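From: Sigrun Ekström
To: demo-collection list
Date: 12/10/2026
Subject: Re: Shoe pairing: grasp point and episode boundaries

Ronja Nordin wrote:

> Before the next block of collection I would like the list to settle
> three points on the shoe pairing task.
>
> 1. Grasp point. The task sheet says "grasp the shoe securely." Our
> demonstrators at Kestthorpe read this as the heel or the collar. The
> Løken demonstrators mostly take the shoe across the middle with the
> fingers on either side of the sole. Both work by hand. I am not sure
> both should be in the same training set without a label.
>
> 2. Episode boundaries. We start recording with the fingers open over
> the table and stop when the second shoe of the pair is released. Løken
> stops after the gripper has backed away. The policy trained on our
> share tends to hang over the finished pair and close again.
>
> 3. Laces. Do we tuck them in before each episode or leave them? I have
> heard both from Bundthorpe in the same week.
>
> I would also like to know whether anybody still wants the remote
> control sessions continued for this task. They are slow, and the
> hand-held unit covers the same motions.
>
> Ronja

Ronja,

Answers in your order, with one addition at the end.

On 1: I went through the pool as it stood after the last merge. There are 2000 episodes with a usable trajectory. Of those, 506 have the first grasp at the heel or collar, and 273 were flagged by the reviewers as "grasp unclear," meaning the contact was hidden by the shoe itself or the reviewer could not decide between two labels. The rest are across the middle or at the toe, and I have not split them further. So the heel grasps are a minority but not a small one, and dropping them would waste a good deal of your group's work.

I would keep both and label them. The two grasps lead to different place motions. With the shoe held across the middle, the demonstrator can lower it flat and open. With the shoe held at the heel end, the wrist has to rotate before release or the shoe drops onto its sole from some height. A policy that sees both without a label will average the wrist angle somewhere between them at the moment of release, and the replays from Condthorpe look very much like that. The label only has to be one field per grasp: heel, middle, toe, unclear. Reviewers can fill it in during the pass they already make.

One restriction. When the shoe is upright, the fingers should not be closed on the laces alone or on the pull loop alone. It is possible to lift a light shoe that way and the recording looks fine, but the load hangs from something that swings, and the recorded finger width then tells us nothing about the shoe. Mark those as failed even if the shoe ends up where it belongs.

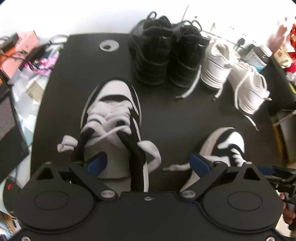 Hand-held gripper on a sneaker standing on its heel, laces over the collar. The other shoe is to the right.

Several things about this setup are relevant to the labels. The toe points up and toward the back of the table, so the reorientation is large whichever way the shoe is to be set down. The second shoe is on its side and partly hidden behind the right pad from the gripper camera. At this point in an episode the policy has an incomplete view of the next object. I do not consider that a fault. It will be true on the arm as well, and the demonstrator should not lean or shift the tool just to clear the view, as that motion will be learned along with everything else.

On 2: use the Løken rule. Stop after the fingers are open and the tool has moved straight back, clear of the shoes, and held still for a moment. Your hanging-and-closing behavior is what I would expect from data that ends at the release. There is no example in it of what comes next. For the episodes you already have, please do not pad the end with repeated poses. We tried that at Bundthorpe in February on the cup task, and the policy learned to freeze at the first release, including when there was a second cup left to move. Leave the old ones as they are, set the end flag to "release," and we will weight them down for the last segment.

The start can stay as you have it, with one change. Vary the starting height. Most of the Kestthorpe episodes begin so close to the same height that it can be read off as a constant, and the arm at Condthorpe starts higher than that.

On 3: leave the laces. The Bundthorpe answer you heard first was mine, and the second was from a draft of the sheet that should have been withdrawn. Tucked laces make cleaner recordings of a condition that we will not have later. A lace lying across the table is also one of the few things that can drag a neighboring shoe out of place during a lift, and I want some of those in the set, including the ones where the demonstrator notices and sets the shoe down again. Do not cut them out as errors. Label the episode "recovery" and note the time of the second grasp.

What I would ask is that the laces be left as they fall between episodes, without being arranged. If the same person resets the table every time they will end up in the same loops, so trade off on the reset.

The same goes for what stands at the edge of the table. Jars and packages may stay. Hands other than the demonstrator's are acceptable at the border of the view but should not touch any of the shoes while recording is on. If one does, discard the episode.

On the remote control sessions: I would continue them, at a reduced rate. You are right that they are slow. They are also the only data we have in which the motion is known to be within the joint limits of the arm. With the hand-held unit a person will turn the wrist through whatever angle is convenient, and the heel grasp invites exactly that. My proposal is 600 remote episodes in total for this task, heel and middle grasps in equal parts, used mainly to check which hand-held trajectories can be carried over and which need to be filtered. If the filter turns out to reject most of the heel grasps, we can discuss point 1 again with something to go on.

The addition concerns the pads. Two of the units have had their finger pads replaced and the width calibration was not repeated afterward. The symptom is a closed reading that does not return to zero. Please run the open-close routine at the start of each session and save the result in the session folder. If the closed reading is off, recalibrate before recording and do not try to correct it later with an offset. The error is not constant over the range.

I will put the label fields and the new stop rule into the task sheet and send the revised version to the list. Until it arrives, please hold the pairing task and collect only the single-shoe one, for which nothing changes.

Open questions from my side:

- Does Løken record the session calibration separately, or only in the header of the first episode?
- Can Condthorpe send the joint logs for the replays that failed at release? The video alone does not show whether the wrist limit was reached.
- Ronja, are the episodes with mixed pairs (one shoe from each of two pairs on the target spot) in your folder intentional? I have left them out of the counts above.

Sigrun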